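3.2 Collection of demonstrations

Demonstrations were gathered in the mock shop at Skerkisau between June and the closing of the data set on August 7, 2021. The shelving was stocked with packaged drinks and snacks, and each episode consisted of a single request carried out by an operator who guided both arms remotely. In all, 1514 episodes were recorded, of which 23 were set aside because the joint readings and the video did not match in time.

Goods were moved between episodes — sometimes by only a few centimetres — so that the policy could not rely on fixed positions. Operators were told to leave leaning packages as they were. Figure 2 shows the head camera's view during an episode at the upper shelf, with the gripper beside a red-and-white canister and chip tubes on the shelf below.

Episodes longer than 2000 time steps were cut at the last completed grasp. The Drusitz set, used only for testing, was recorded under the same rules and holds a further 600 episodes.

Figure 2. Head camera view during collection at Skerkisau.

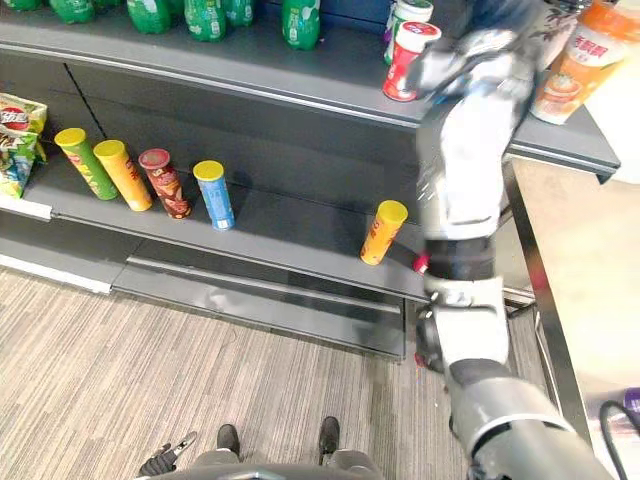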